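About Tornance Milling Equipment

Tornance builds and supplies machines for small and mid-size grain mills. We make seed cleaners, destoners, hammer mills, roller mills, sifters and bagging stations, and we sell the spare parts that go with them.
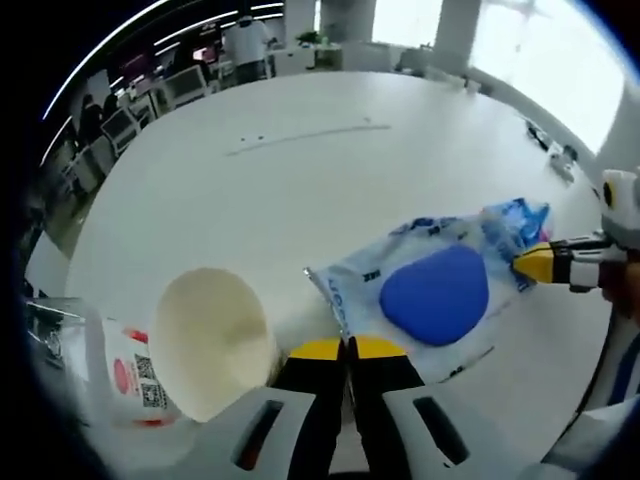 The company was started by Pranab Roy and Prasanna Navaratnam, who had both worked as service engineers for a feed mill builder. Their first shop was a rented unit in Denham with one lathe, one welding bay and a yard out back. The first machine they sold was a rebuilt destoner. The customer came back the next season for a hammer mill, and that order paid for the second welding bay.

We now have 27 people on the payroll. Fabrication, assembly and testing are all still in Denham. The parts store and the sales office moved to the Skeronier building across the road when the main shop ran out of room.

What we make

Our machines handle wheat, corn, rice, sorghum, millet, barley and most pulses. The smallest hammer mill in the range is rated at 700 pounds an hour and suits a farm or a village mill. The largest, sold under the Navaratnam name, is rated at 2,750 pounds an hour on dry corn with the standard screen. Finer screens bring that number down. Please tell us what you plan to grind and how fine you need it before you pick a model.

Roller mills are built to order in single and double stands. Sifters come with two, four or six decks. Frames are mild steel with a powder coat, and food contact parts can be supplied in stainless steel. Motors are fitted for single-phase or three-phase supply. We can also leave the motor off if you already have one, or set the machine up for a diesel engine with a belt drive.

How an order works

Most customers start by sending us a sample of their grain. We run it through a test machine and send back the ground product with a short report on throughput, screen size and power draw. There is no charge for the first test. A written quote follows, with a floor plan if you are buying more than one machine.

Every mill is run empty and then under load before it leaves the shop. Standard machines are usually ready in six weeks. Full lines take longer, and the schedule is part of the quote. We pack for road or sea freight and prepare the export papers ourselves.

Parts and service

Our parts list has 1,923 line items, including hammers, screens, bearings, belts, rolls and sieve cloth. We keep drawings for every model we have sold and can make parts for machines that are no longer in the range. Roll regrinding and recorrugation are done in house. If you send rolls in, please mark them with your company name and the machine's serial number.

Who to contact

Mitali Gazi runs sales and quotes. Dilruba Khan is in charge of the parts store. Dilruba Hettiarachchi heads installation and training, so please use full names when you write to either of them. Pranab Roy still looks after design, and Prasanna Navaratnam manages the shop floor.

Visitors are welcome at Denham by appointment. The shop closes for stocktaking for one week in November, and parts orders received that week ship when we reopen.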